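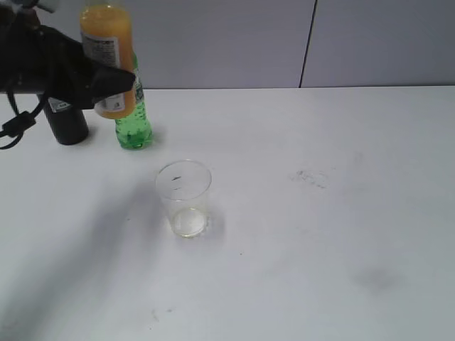
Orange juice held above the table, with the green bottle waiting behind.

I've been putting off writing about money because it's the bit I'm worst at, but it's May, the form has to go in, and I might as well do my thinking out loud where you lot can correct me.

So! We want a second arm for the drinks bench. The first one has been pouring and carrying for long enough that I trust it, and the queue to use it has got silly (I did my last session at six in the morning, with toast). Sverre Fjeld, who signs these things off, asked me for one page and one number. I've ended up with two quotes and a spreadsheet.

Viklund would sell us the bare arm, and we'd choose the gripper ourselves. Wolholm do it as a bundle, arm and gripper and a year's support, and it comes in dearer, though by less than I expected once I'd added the bits Viklund leave off. Cables, for one. A mounting plate. The adaptor between the wrist and the gripper, which I forgot completely last time and then had to buy in a panic. I've capped the whole thing at £4000 and I'm sticking to it, because last year I didn't and I had a very uncomfortable afternoon.

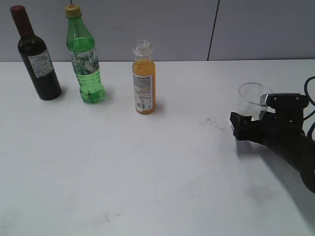
Gripper at the glass, three bottles lined up along the back.

The gripper is where I keep changing my mind. A tumbler and a wine bottle ask for quite different things, and I'd like one set of fingers that copes with both. Flivora do a softer set for £36 a pair, so I've put in two pairs and called it consumables – Sverre doesn't argue with consumables. The proper gripper body is a much bigger line, and that's the one I'd rather overspend on. I've had a cheap one before and the screws worked loose every few weeks.

Then there's the stuff that never gets a line of its own: drinks, glasses, cloths, somebody's time to wipe the table down. It's all small, but it goes on for the whole year, and I've finally given it a row in the spreadsheet.
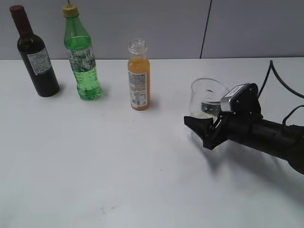

Is it worth paying for a support contract on a small arm?
For the first year I'd say it is, if you haven't got anyone in the building who can fix one. After that, put the same money aside for spare fingers and cables and see how you get on.

The other thing I nearly forgot was the cameras. I'd like one at the wrist and one fixed by the bench, same as we've got now, and Vastirier quoted me £1728 for the set with mounts and the little computer to run them. That's a big bite out of the cap! I may buy the wrist one first and leave the fixed one until the autumn, sharing the old one in the meantime if I can squeeze both arms onto the same table. I've measured it once and it fits. I'll measure it again before I tell Sverre. 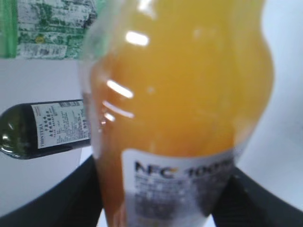
The juice from the wrist, close enough to read NFC on the label.

Where I've got to, then, is the Viklund arm, the better gripper, two pairs of the Flivora fingers and one camera. The delivery charge is still blank on the quote and I've emailed them twice. If any of you have had an arm shipped lately and remember what the carriage came to, please leave me a comment before I send this page in.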